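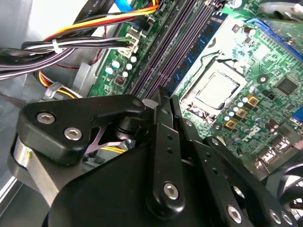
RAM PULLER: WRIST CAMERA CLIPS

What this is

Hi! I've been building a gripper arm on my bench to take memory sticks out of old desktops and put them back in, and this folder is everything the wrist camera has recorded so far. The project is called Meredith, so you'll see that name all over the scripts. I started it in February with a pile of dead office machines, and it has kind of taken over the workshop since then.

There are 85 clips in this release. Each one is a single try at one job: pull a module, seat a module, or just line the fingers up over a slot and back off again. I drive the arm by hand with a little controller, so every motion is mine, shaky bits included.

The hardware

The gripper is matte black anodized plates and hex-socket screws (so many hex-socket screws!). The fingers are the long skinny kind because DIMM slots sit close together and my first short pair kept bumping into the power connector. The plates were cut at Stendov, the shared shop down the street, and I cleaned up the edges at home. The arm itself is a secondhand Farnetti that I rewired over a couple of weekends. I wouldn't recommend the rewiring.

Boards come from 6 different desktops. I left the cables in the case the way I found them, zip ties and all, so expect yellow and red wires wandering into the view. If you want tidy cases, sorry, wrong folder.

What's in the folder

clips: the video files, one per try
joints: arm and finger positions, same file names as the clips
labels.csv: job, board number, slot number, and whether it worked
notes.txt: me grumbling, mostly about retention tabs

Slots are numbered from the one closest to the CPU socket. I flipped that on board 4 and fixed it later, but if something looks backwards there, drop me a line.

How it went

55 of the clips are marked as worked. Pulling is much easier than seating. Seating needs a good even push, and the fingers like to slide toward one end of the module. I also have 11 tries where I stopped early because the linkage was about to hit a fan or a heatsink. Those are marked "stopped" and not "failed", so filter them however you like.

Known problems

Glare off shiny metal is bad in the evening clips.
Joint logs drift a bit behind the video on the longest tries.
Boards 2 and 5 have the same case, don't split them between train and test.

Using it

Take it, train on it, cut it up. The loader script needs the Zividance reader, version in requirements.txt. Newer ones choke on my timestamps and I haven't gotten to that yet.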